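Search this manual: type a word or a part number
Reading time 2 min
427 views | 20 shares | 2 comments

Section 2. Putting on, adjusting and care of the gloves

Before first use, please read this section to the end. It is valid for the black fabric gloves sold through Statulex, and for the drying clip Stumier.

2.1 Putting on

1. Remove rings and watch.
2. Open the wrist strap fully. Do not pull the strap through by force.
3. Hold the glove at the cuff and slide in the fingers first, then the thumb.
4. Push the fabric down between the fingers until no folds stay at the tips.
5. Close the strap. You should be able to move the wrist freely.

Note: New gloves feel tight on the first days. If the fingers become numb, open the strap and choose one size bigger.
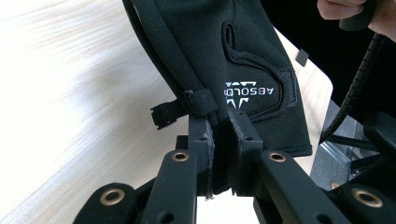
2.2 Washing

1. Close the strap before washing, otherwise the hooks catch the fabric.
2. Wash by hand in cool water with mild soap. For a basin use 20 ml of soap, no more.
3. Rinse until the water stays clear.
4. Press the water out with a towel. Do not wring.
5. Hang by the cuff in the shade. The Stumier clip carries up to 200 g.

CAUTION: Do not iron. Do not put on a heater or in a tumble dryer. Printed letters can crack and the seams become hard.

2.3 Checking before each use

1. Lay the glove on a clean, light table, so that loose threads are easy to see.
2. Follow each finger seam from the tip to the hand.
3. Look at the edges of the fabric. A short loose thread may be cut with small scissors. Never pull it.
4. If an edge is frayed, do not use the glove for work with hooks, wire or rope. 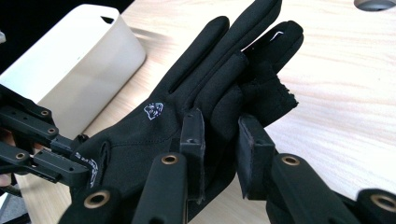 Fig. 2: Black glove with logo on the back of the hand; frayed edge at the right.

Note: Small repairs may be done with the Grusteck thread set. Sew from the inner side. For a replacement pair please write to Negi service and give the size.

Was this section helpful? Yes (20) No (2)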